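Stockdale Table Cloths and Covers: Frequently Asked Questions

Last updated Sun 30 November

What is a grid cloth for?
It is a fabric cover with a printed pattern of squares. It protects the tabletop and gives you straight lines to set things against when you sort, pack or lay out small items. The squares are a visual guide only. Do not use them for cutting or measuring, as fabric stretches.

What sizes do you sell?
The Stockdale comes in three sizes, for tables seating two, four and six. Measure the tabletop, then add the drop you want on each side. A drop of 12 cm suits a work table. Longer drops catch on knees and chair arms.

Which colors are available?
Pale blue with a dark grid, and plain gray. The green version was discontinued in June.

How do I keep the cloth from bunching at the edge?
Lay it with the grid parallel to the long side of the table and smooth from the center outward. If one side still gathers, the drop is probably uneven. Lift the cloth and reset it; pulling on one corner skews the squares. Stiter edge clips fit tabletops up to 17 mm thick and are sold separately. 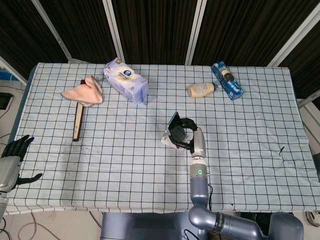

Pale blue grid cloth in use, with some wrinkling along the right side.

How do I remove specks and smudges?
Shake off dry matter first, outdoors if possible. Dab smudges with a damp washcloth and a drop of dish soap, working from the outside in. For sauce or oil, leave the soap on for 15 minutes before rinsing. Do not scrub along the printed lines.

Can it be machine washed?
Yes, on a cool gentle cycle, with the print facing in. Wash it alone the first time. Line dry. Tumble drying shrinks the cloth unevenly and the squares will no longer line up with the table.

Can I iron it?
Low heat, on the reverse side only. Fold lines from the packaging normally drop out after one wash.

Can I leave bottles lying on it?
Closed bottles, yes. Check the cap first — the cloth is not waterproof, and a slow leak will reach the tabletop. Use the Rimis liner underneath if you handle liquids often.

Will pens or dyed packaging mark it?
Ballpoint usually washes out. Permanent marker does not. Damp printed cardboard can transfer color, so let boxes dry before setting them down.

How do I order a replacement?
Quote item number 1089 and your table size. Orders ship from our Grergate warehouse. Cut or hemmed cloths cannot be returned.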